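Udedgate gallery: collecting brush work in the showroom

Welcome to the April page of our gallery. We are a small group gathering examples of everyday cleaning jobs for a learning system, and most of our working days are spent in places where people would normally be choosing a bath or a basin. The first picture on the page comes from the bathroom showroom where we have been recording since the start of the month. I have kept the notes short where I could, though anyone who knows me will tell you that I do wander a bit.
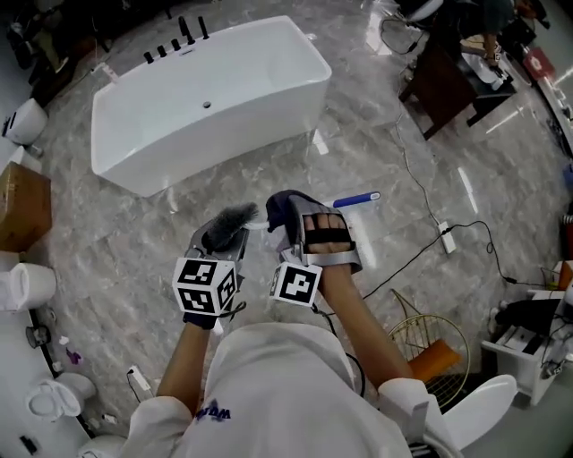 Brush in hand, by the big white bath

A gripper rig on each hand, the marker blocks fixed at the wrists, and the cleaning brush held by the left one. The black taps along the back of the tub are my favourite thing in the whole showroom, and I would have them at home tomorrow if Quang Thái didn't keep telling me what they cost!

What we record

Each example is one short job from start to finish: pick up the brush, clean the patch that has been agreed, put the brush down again. We ask for 38 examples of a job before we move on to the next one, and we try to spread them over more than one person, as everybody scrubs differently. Nhung Kiều makes small quick circles. Thu Quan goes in long straight strokes and always finishes at the corner nearest to her. Both are welcome, and the system should see plenty of each.

The baths were our first subject, then the basins, and now we are getting on with the toilets, which are slower going — the inside curve is awkward to reach with a rig on and your wrist has to turn further than you would like. Of the 200 examples we planned for the toilets we have 162 that Ngân Vương is happy with. The others will be done again when the showroom has a quiet morning, most likely a Tuesday.

How a session goes

We start at half past eight, before the customers come in. The rigs are fitted first and then both hands are opened and closed a few times, so that we have a clean beginning to line everything up against. After that it is simply one job after another with a pause in between, and a longer stop for tea at ten. Please do take the stop, even if you feel you are in the swing of it. Tired arms make for hurried strokes, and Ngân can spot them straight away when she goes through the recordings in the afternoon.

If you drop the brush, carry on. Pick it up as you would at home and finish the job. We label those separately and they are very useful to us, so there is no need to say sorry to anyone (Thu Đồng still does, every time, bless her).

Thanks and what comes next

Warm thanks to everyone at Muñoz for letting us in so early and for putting up with our cables. Next month we start on shower screens with a long-handled squeegee, and Quang is already marking out which panels we may use. If you have recorded with us before and would like a morning or two, leave your name with Nhung and say which hand you prefer to scrub with.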